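Pitlow Home Repair Fund
Interim report, July through December 23, 2022

The grant covers small repairs for older homeowners in Pitlow and the surrounding townships. We received 31 applications in the period. Of these, 26 met the income and age rules, and 16 homes are finished. The rest are scheduled or waiting on parts.

Most of the work was porch steps, handrails and leaking roofs. Roof jobs ran over budget in the fall. Shingle prices went up twice, and our supplier, Leralau, could not hold the July quote. We moved money from the paint line to cover the difference, as your office approved. 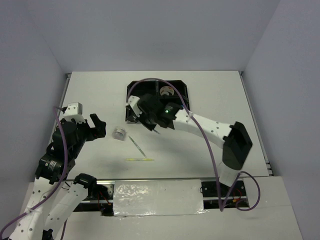

Four furnace replacements are still open. The units were ordered through Yalçınkaya Heating and the delivery date has slipped twice. Those households have space heaters on loan and we call each of them every week.

Inspections in Ilell are slower than we planned for. The township has one inspector, who also covers commercial permits. We now book the visit when the job starts, and that has cut the wait to almost 16 days.

Spending is on track apart from roofing. Receipts and the updated budget sheet are attached. We would like to move the closing date back by one month so the furnaces can be installed and inspected before the final report.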